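Zallasura Pantry Items, tabletop set
README

Maintainer: Ottar Nordin
Labels checked by: Vaughn Schumacher
Version: 2

1. Summary

Zallasura is a set of still pictures of dry-goods packaging and storage containers on a white tabletop. It covers translucent and transparent plastic only. Cartons, cans and glass jars are in the companion set, Hudex.
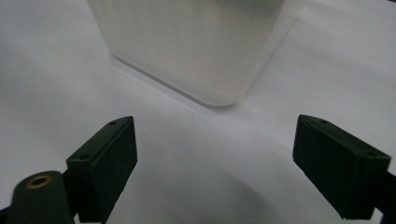
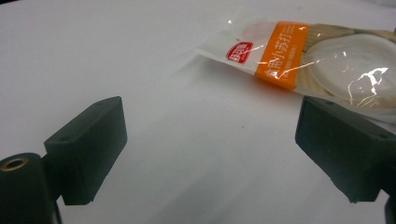 2. Contents

The set holds 1,000 pictures in 10 folders, one folder per item group. Groups are defined by packaging type and not by food type, so baking soda in a film bag sits with other film bags even when a boxed version exists in Hudex.

Groups used most often:

rigid_frosted: squarish or round containers with milky walls. Contents are not labeled unless the lid is off.
film_printed: clear film bags with a printed band or logo.
film_plain: clear film bags with no print.
lids_loose: lids separate from their containers.

3. Surface and light

All items are on a plain white surface. No backdrop color is used. White on white was chosen to keep the weak edges of frosted plastic in the set, and contrast has not been raised afterward. Soft gray shadows on the surface are left in. Glare on film is left in.

Creases in the surface are not labeled. Do not treat a faint line across the white area as an item edge.

4. Labels

Each picture has one row in labels.csv. Columns:

item_group: one of the 10 folder names
wall: frosted, clear or opaque
print: yes, no or unreadable
print_text: text as it appears on the package, in the original script
print_gloss: short English meaning
partial: yes if any part of the item is outside the picture

Printed text is entered only where it can be read in that same picture. The main line on the baking soda bag is entered as 食用小苏打, with the gloss "edible baking soda". The smaller lines under it are marked unreadable. Text was not filled in from other views of the same bag.

Brand logos are not transcribed. Pictures with a logo have "logo" in the notes column.

5. Label checks

Vaughn Schumacher read every row with print set to yes. Rows where the two readings differed were set to unreadable. The wall column was checked on one folder only (rigid_frosted). Expect some disagreement between frosted and clear in the other folders, mainly for thin lids lying on top of film.

6. Known problems

a. Overlapping items get a single row, for the item with the larger visible area. The second item is named in notes if it could be identified.
b. Wall color is not recorded. Frosted plastic picks up tint from its contents and from the room, and the first version of this column was dropped as unreliable.
c. 3 rows in lids_loose point to the wrong item group. They will be fixed in the next version.
d. Item weight and volume are not given.

7. Changes

Version 2: print_gloss added. Color column removed. Folder names changed to lower case.
Version 1: first release, shared inside Trurnex only.

8. Use

Free for teaching and for non-commercial work. Name the set and the version. Send label corrections to Ottar Nordin with the file name and the column, one correction per line.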